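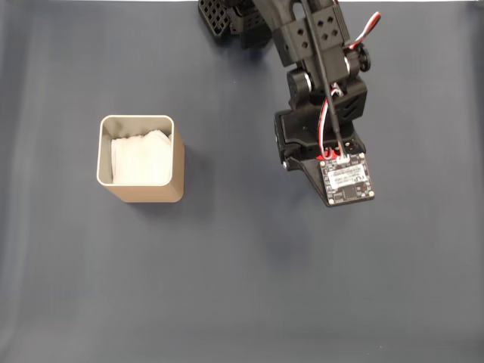
Open day at Gredeck, tissue picking station: notes and questions

Forum: Small Arms and Grippers
8 replies

shimstock_r
Went to the Gredeck open day in April. Most of the floor was palletizing, which I skipped. The bench I stayed at was the Usuga group's, a small printed arm working a tin of tissues. Task is one sheet out of the tin, placed on the tabletop, repeat. They were quoting 70 percent single-sheet picks over 1000 attempts. The other 30 percent is split between doubles and misses, and I didn't get the split.

Parts are black printed plastic with a board on the front of the wrist. Wiring is external, run down the arm. Two questions for people who have done thin sheet picking:
1. Is 70 any good without suction?
2. Would you run the servo wires outside like that?

lowbacklash
1. For folded tissue from an open tin, it's fair. The stack level matters more than the gripper. Near the rim you have a raised corner to grab. Once the level drops, the fingers have to go down inside the walls and the approach angle gets limited. Did they refill during the run or let it empty?

2. Fine for a bench. I'd put a clip at every joint. The loop at the top of the arm is long enough to snag.

shimstock_r
They refilled. I asked, and the answer was "when it gets low," no number given.

tenthou
Then the 70 is a number for a mostly full tin and should be labeled that way. I have the same complaint about the Prasier demo last year. A success rate with no fill level attached can't be compared to anything.

lowbacklash
Disagree that it's useless. Refill policy is part of the setup. If the customer refills at the same point, the number holds.

tenthou
Nobody has written down what the point is. "When it gets low" isn't a policy.

kerf_and_co
I was there in the afternoon, after the 2:00 talk. What I wanted to know about was lighting. The tin has a satin finish with paler metal inside, and the tissue is bright white. Depth on that combination is poor in my experience, you get reflections off the inner walls that read as surface. The person at the bench said they had moved the lamp twice that day. The matte blue-gray top helps a lot with the place step, since white on that is an easy segmentation.

On wiring, I don't agree with the clips. Clip at every joint and you fatigue the wire at the clip. Leave a service loop and tie it once per link.

lowbacklash
Depends on the wire. With silicone jacket I have had no failures at the clips. With the cheap twisted servo wire, you're right, tie it per link.

shimstock_r
Useful, thanks. I'm building a similar cell on a Vunik base and will start with a full tin and log the level by hand at each pick. Sheet size will be 105 mm folded, so I need a wider tin than the one I have. If anyone knows what finger pads they had fitted, post it. I forgot to ask.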